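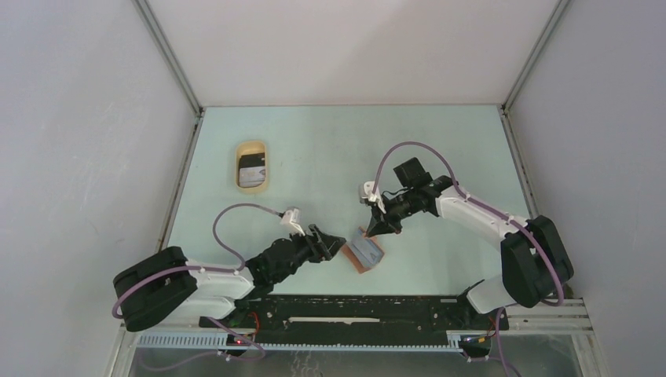 Screws keep stripping when I take apart small battery toys

Dzifa Ofori
March 27, 2021
I fix up secondhand toys for a school sale in May and I have 17 left to open. Most have tiny cross-head screws under the battery door. On three of them the driver just spins and chews up the head. I'm using a cheap set from a market stall. Is it the driver or me?

Kwesi Tetteh
Probably the driver. Cheap tips are soft and the size is often a little off. Try a size up from what you think fits. If it rocks in the slot, it's wrong. Push down hard and turn slowly. I do mostly pushing and very little turning until the screw lets go.

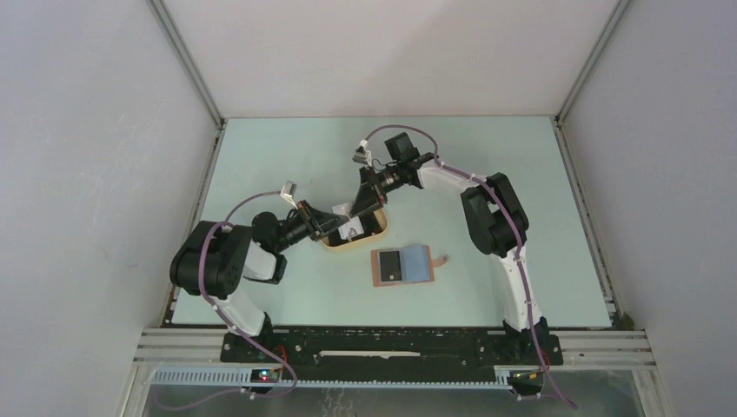

For the three that are already chewed, put a wide rubber band flat over the head and press the driver through it. It works on maybe half of them. After that I use a screw extractor -- go slow, the plastic posts crack easily.

Also check that they're cross-head at all. Some are three-pointed and a cross driver will ruin them.

Ayuba Abugri
just drill them out

Adwoa Gyamfi
I wouldn't drill first, you get metal bits in the battery box. Keep the screws from each toy in their own cup too. Lengths vary, and a long one in a short hole comes out the front. I lost a good toy piano that way.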